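Speaker notes: bimanual sorting cell, senior project final talk
Presenters: Manee Saengthong (slides 1 to 5), Dario Villa (6 to 11)
Advisor: Sándor Veres

Slide 1. Title
Give project name, Jostano, and the course. Thank Wiroj Srithong for shop access. Move on within a minute.

Slide 2. Problem statement
The task is parts sorting with two arms on a shared tabletop. Small parts go into a channel of a metal tray. Larger parts are picked up and set down in a requested orientation. The parts are mechanical: gears, brake pads, curved brackets. They differ in thickness, in surface, and in how much of the edge a parallel-jaw gripper can reach.
Say early that this is a student cell. We did not build the arms. We built the task set, the calibration routine, the planner layer and the logging.

Slide 3. Prior work in the department
Last year's group, Erketholm, sorted with one arm and a fixed overhead view. Their main failure was regrasping: a part that landed in the wrong orientation had to be put down and picked up again, and the second grasp was often worse than the first. Jintana Wongsuwan's report covers this in chapter 4. Refer people to it if they ask. Do not go through her tables.

Slide 4. Workspace
Matte brown paper over the white tabletop. The bare surface gave specular highlights that the segmentation step labeled as parts. Paper fixed most of it. Shadows from the arms remain a problem, and dark parts on the edge of a shadow are the worst case.
The paper is replaced when it wrinkles. A wrinkle under a flat bracket changes the approach height enough to matter.

Slide 5. Calibration
Each arm is calibrated to the table, then the two are checked against each other by touching a common point. Procedure is run at the start of every lab session. If the check fails, repeat both arms. Repeating only one saves time and hides the error.
Hand over to Dario.

Slide 6. Planner
Two levels. The upper level assigns each part to an arm. The lower level plans the motion and reserves a region of the table until the arm has left it. Reservation is conservative. We lose cycle time and accept that.
Expect a question about simultaneous motion in the middle of the table. Answer: allowed in simulation, disabled on hardware.

Slide 7. Grasp selection
Gear: grip on the outer teeth, jaws low, slow close. Brake pad: grip across the short axis. The friction face and the backing plate behave differently under the jaw, so face-up and face-down are treated as separate cases. Curved bracket: grip near an end tab or at the middle of the arc. Middle is better balanced but needs a wider opening.

Slide 8. Data
We logged 1568 attempts over the semester. The target in the proposal was 1000. State both figures once and move on. Every attempt stores joint states, gripper width, commanded target and an outcome label. Labels were entered by hand and checked by a second person.

Slide 9. Failure cases
Most useful slide, so slow down here.
Case A: gear tips on the ridge between tray channels and settles at an angle. Corrected by lowering the release height.
Case B: the tilted pad rotates in the jaws during lift. Partly corrected with a shorter first lift. Still open.
Case C: cable drag. A loop of cable brushes a part that has already been placed. The planner has no model of the cables. Velcro routing helps near the base and does little at the wrist.

Slide 10. What we would change
Cable model, even a crude one. A tray fixed to the table. Outcome labels from gripper width where possible, with hand labels kept for ambiguous attempts. The Prorov planning library was a good choice and should be kept. Thammasiri, our first logging tool, should be retired. It dropped samples under load and cost us most of February.

Slide 11. Table view, then questions
Leave this slide up during Q&A. Manee takes calibration and workspace, Dario takes planning and grasping. Questions on budget go to Sándor. Repeat each question into the microphone before answering.

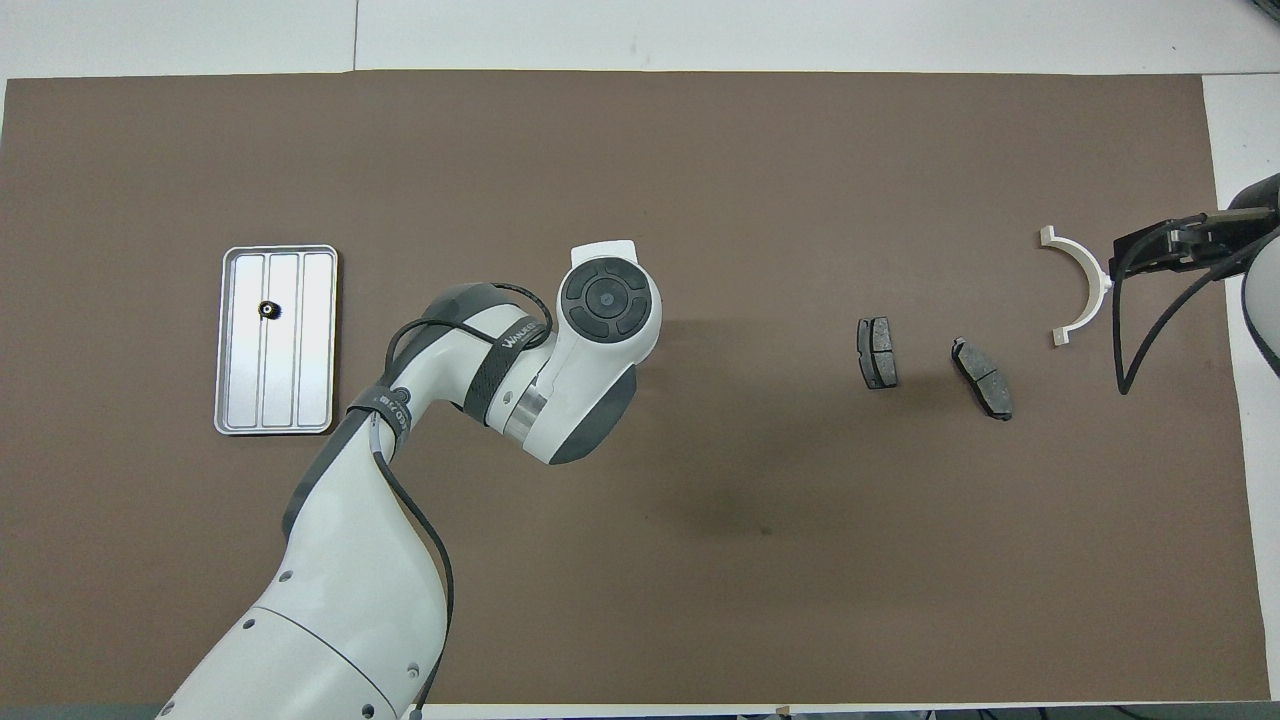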